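Skirnholm 728 candle: worth it as a gift?

waxline_tom
Putting together a gift list and the Skirnholm 728 set keeps showing up. 2 candles per box, soy blend, cotton wicks. Has anyone burned one all the way down? I want burn time and scent strength, not packaging opinions.

pedestal
Burned both. Even melt pool after the first two hours if you trim the wick to a quarter inch. Scent is moderate in a bedroom and weak in an open living room. The Nornosden pillar is stronger.

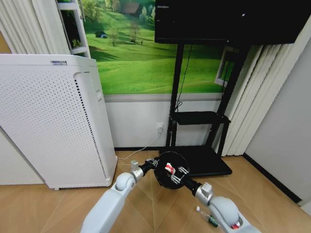 grayfold
Disagree on the Nornosden. Mine tunneled on the second burn and never recovered. Stronger cold, weaker lit. For a gift I would pick the Flaltthorpe throw in the same price range. It washes well and fits any house.

pedestal
Tunneling usually means the first burn was too short. How long did you leave it lit?

grayfold
Forty minutes. The card in the box gives no minimum.

pedestal
That would do it. Run it until the wax is liquid to the edge.

waxline_tom
Recipient already owns three throws, so candles it is. Does the 728 come in unscented?

kestrel_b
No. The 752 does, same jar with a wooden lid. Ships in February though, so it misses your list.

waxline_tom
Ordering the 728 then. Thanks.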